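Keeping the grippers honest

At half past seven the bench at Wedari is already covered in cloth, and Verna Tran is wiping down gripper fingers with a lint-free pad. She does this before every shift. There are two hand-held grippers to each set, left and right, and the sets go out with the people who record tasks for the company's door-opening robot. Each person straps on the harness, takes a gripper in each hand and does ordinary jobs with them, and the robot later learns from the recordings.

The robot itself gets most of the visitors. Tran looks after the part that comes first. If a finger is loose or a marker has shifted, the fault ends up in every recording made that day, and it can take weeks to notice.

Wedari bought its first sets from Sutorex and has altered them a good deal. The jaws are original. The trigger springs have been changed twice, and the finger pads are now cut in the workshop from sheet rubber. "They wear at the tip first," Tran says. "People pinch things with the very end, so you get a shiny patch, and then handles start to slip." She replaces a pad when the patch reaches the second groove. The old ones go in a tin, marked with the set number, in case a question comes up later.

The markers take more time. Each gripper carries a cube with black square patterns on its sides, and the software works out where the hand is by finding those squares in the camera picture. A cube has to sit firmly and at a known angle. Tran checks it in a steel jig made by Rosenthal, a small engineering firm two streets away. The gripper drops in, a pin goes through the base, and a dial shows whether the cube has turned. If it has, she slackens two screws, brings it back to zero and tightens them by hand. A driver with a motor cracked three mounts in June and has stayed in the drawer.

Scratches are the other trouble. A scuffed square can still be read in good light and then vanish in a stairwell. Tran used to touch them up with a marker pen, but the ink shone under lamps and made things worse. Now the whole face is peeled off and a matt label put on in its place.

Imani Yazzie runs the recording side. Her team has logged 1,492 door recordings so far, and 339 of those had to be thrown away. Most of the rejected ones came from the early months, before there was a morning check. "We had one cube sitting a couple of degrees out," she says. "Every handle was in slightly the wrong place, and we blamed the software."

Doors with lever handles are the main work at present. 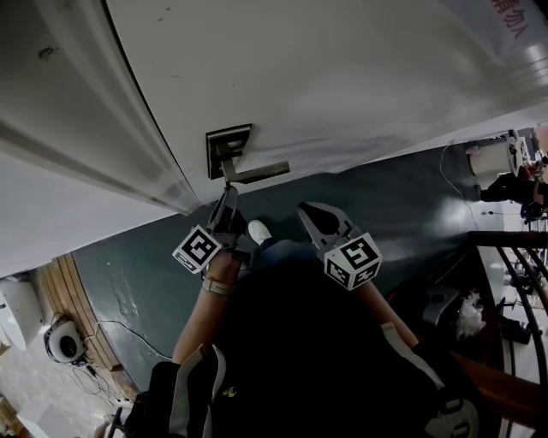 4 min read

With a lever, the jaw has to meet the arm squarely, and a gripper that closes unevenly will push it sideways before it takes hold. Tran tests for this with a strip of card. She closes the jaw on it slowly and watches which finger touches first. If one leads, there is a stop screw under the cover, and a quarter turn is usually enough.

The straps are washed weekly and the buckles looked over at the same time. Batteries are numbered and used in order. A set comes in for a full strip-down after 1,000 closings of the jaw, a figure Yazzie thinks is too cautious and Tran has no plans to change.

The next job is a new pair of mounts, drawn up with Jornton, that will let a cube be swapped without taking the gripper apart. Two samples have arrived. One fits the jig. The other is too tight on the pin and is going back with a note.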